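Recording Household Tasks for Robot Learning: Rules for Head-Level Video
Project report, section 4: Operator practice

The Lovico guidelines were drafted after 11 trial sessions showed that operators framed the same task differently. Rule 1 requires both hands to stay in view whenever the object is being handled. Rule 2 leaves the room as it is — household items on the floor are not cleared before recording. 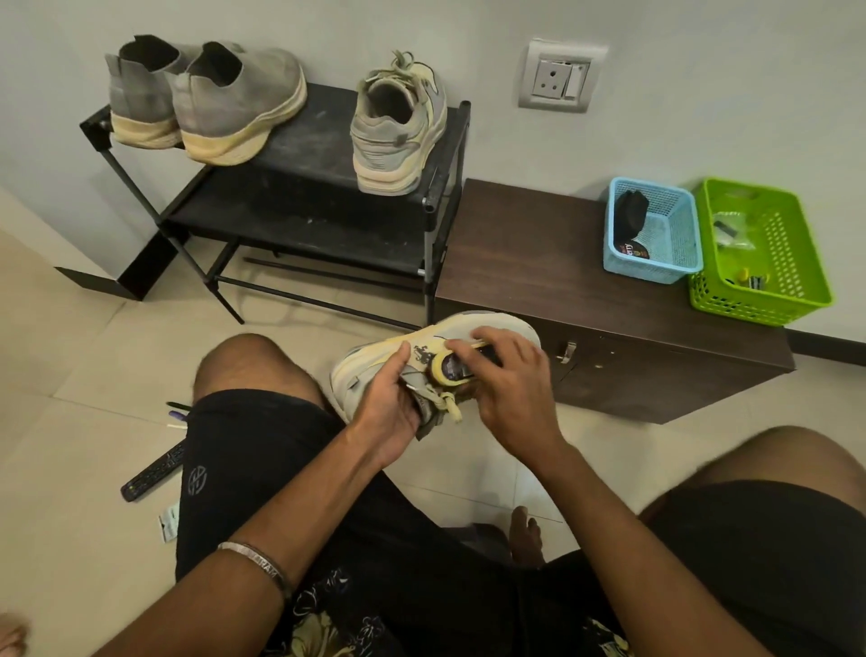
Report by Behrouz Nazari
Submitted 22nd May

For shoe tasks, the operator sits low and holds the sneaker across the lap, with the rack ahead. Tape work is logged as a separate step from lacing.

Clips shorter than 8 seconds are rejected. Of 886 clips checked, 135 failed Rule 1. The rule text was not changed. A second check is planned for December.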